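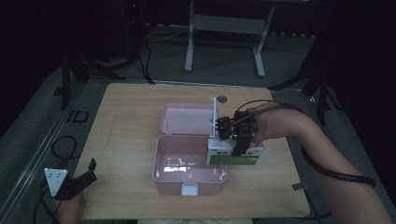 According to Floarea Manole, a gripper should be judged by what it does with the tenth object of the day, when the operator is tired and has stopped being careful. Her remark is often repeated in the small literature on hand-held grippers, and it explains why the Rirkeck comparison was made with ordinary household goods and with human hands holding the tools.

The Rirkeck comparison is a bench procedure for trying out two-finger grippers before they are mounted on a robot arm. It is named after the workshop in which it was first written down. The procedure compares grippers, wrist cameras and controllers on the same set of tasks, and it is used mostly by small teams who must choose one tool and cannot buy all of them.

Background

Before the procedure existed, the workshop chose its grippers by reading data sheets. The data sheets gave closing force, stroke and weight, but they said little about the behavior of the fingers on a slippery or badly shaped object. Two grippers with nearly the same numbers could feel very different at the table. The first version of the procedure was one page long and had only a list of objects and a column for notes. Siv Blomqvist later added the rules about the order of the tasks and about changing operators.

The name was at first used only for the list of objects. It now covers the whole procedure, including the report form.

Equipment

The work surface is a low board or table that can be reached from more than one side. The operator holds a gripper in each hand, or one gripper and an empty mount, and works with cables connected. A cable is considered part of the tool. A gripper that performs well with a free cable may perform badly when the cable pulls on the wrist, and the form has a separate line for this.

The objects are divided in two groups. The first group consists of containers with a lid, such as lunch boxes made of plastic. The second group consists of things to be lifted, moved or put inside, among them hard housings with flat sides, soft wrappers and small tools. A container with a thin shiny wrapper left inside is a common starting condition. Clear and shiny film is difficult for depth cameras, and light plastic walls can move when a finger touches them.

A status light on the body of the gripper is useful but not required. The procedure asks only that the meaning of each light is written on the form before the first trial, as makers do not agree on the colors.

Procedure

Each trial begins with the fingers fully open. The operator moves the gripper over the object, closes the fingers, lifts, holds for 5 seconds and puts the object down at the target place. The object must not be pushed against another object to help the grasp, unless the task allows it. Tasks with a hinged lid have an additional step, in which the lid is opened or closed with the same fingers and without changing the grip setting.

A full set has 29 tasks. The operator does them with one gripper, takes a rest, and then repeats them with the next one in a different order. The second rule of Blomqvist says that the person who prefers one of the grippers should not be the first to try it. This rule is not always followed in small teams, where the same person often does everything.

Grasping from above is the default. It gives the wrist camera a clear view until the last moment, when the fingers and the object cover most of the picture. Grasping from the side is allowed for tall objects, but the result is recorded separately.

Comparison of tools

The first published table compared two grippers, the Pureck and the Horkano. The Pureck has short fingers with a flat inner surface. It was better with hard housings and boxes, which it held without turning, and it was the weaker of the two on film and paper. The Horkano has longer fingers that bend a little under load. It could pick up a wrapper from the bottom of a container more often, but heavy objects rotated slowly between its fingers during the hold.

The weight of the tool was a matter of some discussion. The Horkano weighs 700 grams with its camera mount, and operators reported a tired forearm before the end of the set. On a robot arm this would be a smaller problem - the arm does not complain - but the extra mass still takes something from the payload.

For the controller, the team used the Myklebust unit with both grippers. It has one setting for speed and one for force. With a high force setting, thin container walls were bent inward and the lid did not close well afterward. The authors recommended to begin with the lowest force and to raise it in small steps until the hardest object stays in place.

Cameras

The position of the camera had more effect than its resolution. A camera mounted close to the fingers saw the contact well, but it lost the rest of the table. A camera placed higher kept both the container and the target in view and needed a longer mount, and this mount sometimes touched the open lid. In later versions of the form, contact between the mount and the surroundings is recorded as a fault of the tool and not of the operator.

Criticism

The main criticism is that a human hand corrects many errors without noticing. An operator feels that the object is slipping and turns the wrist a little, and the grasp is saved. A robot arm with the same gripper may fail. Manole has answered that the procedure was made to remove bad tools early, and that a gripper which fails even in a skilled hand does not need to be tested on an arm.

A second criticism concerns the objects. Lunch boxes and wrappers differ from one shop to another, and two teams may have similar results only by chance. A fixed set of objects was proposed, but teams continue to use what they have on the shelf and to describe it on the form.

See also

Hand-held gripper
Parallel-jaw gripper
Wrist camera
Grasp planning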